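Workshop Tips: Keeping Your Gripper Software Happy

Pull up a stool, this one runs long. I've been gathering these tips on the backs of envelopes since December, and Noémi Orbán finally told me that if I pinned one more of them over the bench she would start filing them under kindling. So they're going on the page instead, in the order I found the envelopes.

Most of them have to do with the software side of hand-held grippers: the tracking, the timing, the little scripts that tidy up a recording before anybody trains on it. If you came for tips on glue, Stavros Katsaros has a very good page on glue, and I mean that sincerely.

Start with the clock

Before anything else in the morning, check that both grippers and the head view agree on what time it is. We use a small script called Voltia for this (Diarmuid Heffernan wrote it over one Sunday, and it still has his grocery list in the comments). It asks each device for the time, waits, asks again, and prints the drift. If the drift is more than 4 milliseconds, restart the sync service and run it again. Don't be tempted to fix it afterward with an offset! I did that for a whole week once, and the offset was right at the start of each recording and wrong by the end, and I had to throw out every last bit of it.

Name things as if you'll be tired later

Task first, then station, then a number with leading zeros. We have 3,117 episodes in the Hestora folder now and I can still find any of them before the kettle boils. The older Lambrakis folder was named by mood, as far as I can tell, and there are things in there called "good one" and "good one really." Rename at the end of the session, while you still remember which one was the good one.

Marker plates and the tracker

The tracker we run works from the dots on the marker plates, so most of what looks like a software fault is really a plate that has worked itself crooked. Press it down, look at it from the side, and redo the calibration file. Keep the old calibration next to the new one and compare the numbers. A small change is ordinary wear. A big one means you've moved a plate, and the recordings on either side of that change shouldn't share a file.

While you're at it, watch what the tilt of the wrist does to the dots. With one plate turned nicely toward the head view and the other nearly edge-on, the pose estimate for the second hand gets jumpy long before it drops out. We have a warning for it now, a low beep, and you get used to rolling your wrist back when you hear it, much as you'd straighten up if your grandmother walked in.
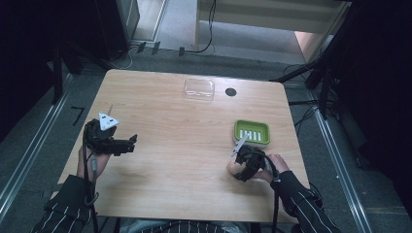

How often should I recalibrate if I haven't touched anything?
Once at the start of each session is plenty, and once more if someone has bumped a plate or swapped a cable.

That question came from Senad Todorova, who is setting up a station of her own over in Tristcombe and sends me a note most evenings. Keep them coming, Senad.

Let the filter be a little lazy

When the hand track looks shaky, everyone's first thought is to smooth it harder. Please go gently. Heavy smoothing makes lovely curves on the screen and rounds off the very moment the fingers close, and that moment is the part the policy most needs to learn. I keep the window at 3 samples for the fingers and let the wrist have something longer. Then I plot the raw track under the smoothed one in a pale color and look at them together with a cup of tea. If the two part company right at the grasp, shorten the window.

Teach the segmenter what your table looks like

My segmenter spent its early days convinced that anything with an outline was an object, and it needed some patient correcting. What helped most was a set of background views with nothing to find in them, fed in with an empty label, so it could learn the bench for itself. Take them from the gripper's own camera with the fingers open wide, so the fingers are in there too and get masked properly.
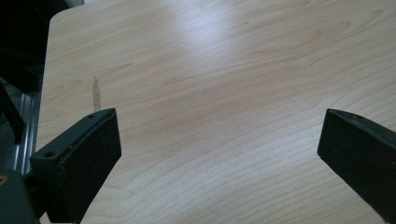 Background views do their best work when they include the awkward parts of the bench. I used to wipe, polish and fuss until the surface was perfect, and then the model would fall over the first time it met an ordinary one. Now I leave things be. A greyish-brown stain beside the left finger, narrow and pointed at the top, is just the sort of shape a segmenter loves to call an object, and so are the long loops in the wood grain. The same goes for a soft whitish patch of reflected light, which can wash the grain right out. Give it plenty of those, with the empty label, and check the false detections again after the next training run.

Save the settings with the data

Every recording folder gets its own copy of the settings file, even when nothing has changed. The files are tiny. Niall Ogilvie used to keep one master copy and edit it in place, and he is a dear man, but we lost the camera exposure values for 250 episodes that way.

Last envelope, and it's mostly tea stain, but I can make out the words "dry run the planner with the arm switched off." Do that too. Watch the planned path on the screen all the way to the end, including the bit where it goes home, and only then turn the power on.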